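Print | E-mail

My old desktop quit in February, so I spent a Monday pricing a new one. Zasbridge wanted 574 for a plain machine. Cutow had a used one for 200.
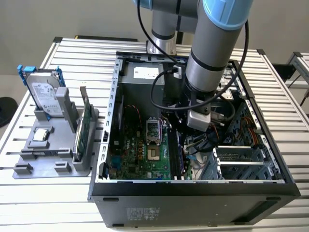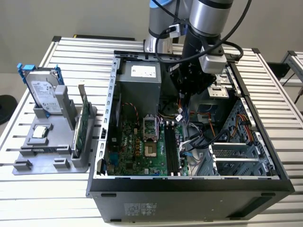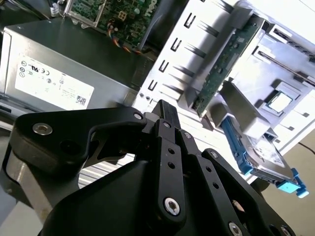

I bought the used one. Tamsin Whitfield told me to copy my files before doing anything else, and that took until 2 in the morning. I had 12 years of tax forms in a folder called "misc." They now have their own folder. The printer still won't connect.

Print | E-mail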